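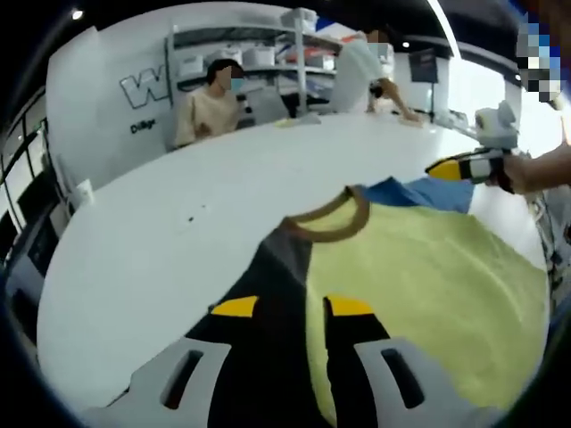 Folding shirts with hand-held grippers: tips for good examples

At Jaltedik we collect folding examples for a learning system, and most of our people come to it without any practice. These are the tips I give them. They are from my own notes, so please forgive the order.

Before you start

Lay the shirt flat with the collar away from you. Pull out the sleeves by hand and smooth the big wrinkles. Small wrinkles can stay, the system must see them also.

Choose shirts with panels or sleeves in a different colour. On a plain shirt it is hard to say later which layer the finger was holding.

Holding the cloth

Open the fingers wide before you go down to the table. Come from the side, close slowly, and lift only when you feel the cloth is held. If you take two layers by mistake, put them down and try again without stopping the recording. We keep such corrections, they are useful.

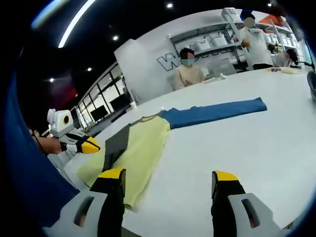
Do not hurry with the second hand. When one gripper pulls, the other should rest on the cloth or wait near it. Crossing the arms makes an example which is difficult to use, and it makes your shoulders tired too.

How many, how long

One fold should take 15 seconds or a little more. After 4 shirts change the type of shirt, and after 5 shirts change the person. In the Tamar set we made almost 200 folds of the same kind in one week, and the system learned that one fold nicely and no other. Since April we mix from the first day.

Starting positions

Turn the shirt a little each time. Begin some examples with the shirt already half folded, or with one sleeve under the body. Write the starting position in the Penley sheet before you fold, because afterwards you will not remember it.

Wipe the finger tips with a dry cloth at every break. Dust makes them slip on thin cotton.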